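The shared table: notes for my talk at the Ekstead open evening, Thursday
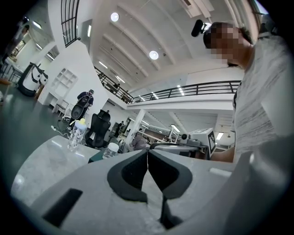 Slide 1: The hall mid-afternoon, white tables, water bottles and that ribbed ceiling.

Leave slide up while people find seats. Don't start until the back row has stopped moving chairs.

Hi everyone, thanks for coming, and thanks to Gwawr for getting the heater going. I'm Zofia Krajewska, I look after the layout of the big hall at Ekstead, meaning I'm the person who moves your table while you're at lunch. Sorry about that. Tonight I've got 20 minutes on how a lot of people share one very large room without driving each other up the wall, and then we'll have questions and those cheese things Hòa brought.

(Pause. Point up at the slide.)

First thing I want you to look at is the ceiling. White, arched, ribs running side by side, two round lights going full tilt. When I first walked in I thought, gorgeous, and then somebody dropped a spanner and I thought, oh no. A curved hard ceiling throws sound around in ways you can't predict. You can stand at one end and hear a person at the other end unwrapping a muesli bar. So most of what I'm going to say tonight is really about noise, even when it sounds like it's about furniture.

TABLES

We went with white tops. I argued against white, I'll own up to that. I thought they'd look filthy by the end of the first week, and they did, and that was the whole benefit! You can see the mess on a white table so you wipe it. On the old brown ones we used to have, coffee rings built up until your sleeve stuck.

They also bounce the light back up, which helps when you're trying to find a dropped screw at five o'clock in July.

Takumi Yagi drew the first floor plan, and it was beautiful, all straight rows, and it lasted until people arrived with their own ideas. What we have now is clumps. A clump is a couple of tables pushed together with a gap you can get a trolley through. If anyone wants the plan I've got printouts at the side, please take one, I made far too many.

WATER BOTTLES

(This gets a laugh usually. Don't rush it.)

Look at the table on the left of the slide. Two clear bottles, one with a yellow cap that's got little figures all over it, and one with a plain white cap. I love the yellow cap. You would never in your life pick up the wrong bottle if yours was the one with the yellow cap. Plain white cap, different story, that could belong to half the building.

So we have a bottle rule, and it's the only rule everybody remembers. Make yours look like yours. A sticker, a rubber band, a bit of tape, I don't mind. And a lid that closes, every time, no open cups on a work table. Ikechukwu lost a keyboard to a cup of peppermint tea in January and he's still grumpy about it. He's nodding. Hi, Ikechukwu.

CHAIRS

There's a black mesh one with a high back just past the table there. I get asked about chairs more than anything else. My opinion, and it is only an opinion, is that mesh is worth it in a room like ours because the place gets stuffy in summer. We trialled a padded one from Rirkel for a month and people kept wheeling it into the corridor and leaving it there, so I took that as feedback.

Put the chair back under the table when you go. I know you've heard it from your mum. Further back on the slide you can see somebody with a black backpack on, standing with their back to us, and that's the other thing to think about, a backpack makes you twice as deep as you think you are. Chairs in, and a person with a backpack can turn around. Chairs out, and they take somebody's monitor with them. Ask me how I know.

CORDS

(Walk over to the screen for this bit.)

Okay, down on the floor, near the middle and a bit left. White power cord, just trailing across. Every working room has one somewhere.

Things I've tried: tape (comes up, leaves goo), rubber ramps (fine until you roll a chair over one with a full mug in your hand), and moving the table closer to the power, which costs nothing and works best. If you only do one job when you get back to your own place, do that one. Grotari cord covers are what we use where the table can't move. They come in 3 widths, and the skinny one is useless, get the middle one.

STORAGE

Far left you've got the white shelf with square cubbies, up on the tall white partition. I'm very fond of the cubbies. They're open, so there's no door to forget about, and you can tell from across the room when one is overflowing. We give them a proper clear-out every 2 weeks. Anything without a name goes in the Phan box by the kitchen, and then it's fair game.

There's also a small dark green box or cabinet down beside the table. Good colour, hard to lose. I'd like more of the storage to be colours, to be frank, the room is very white.

IF THERE'S TIME

Talk about the quiet hour, two till three. Mention that Gwawr started it and that it was unpopular until the second week.

Skip the bit about bins if they look tired.

QUESTIONS

Likely ones: what did the tables cost (send them to Takumi), can we visit during the day (yes, email first), what about the echo (felt panels on the partition, quote still to come back).

Remind people to take a floor plan. Chairs in on the way out, please.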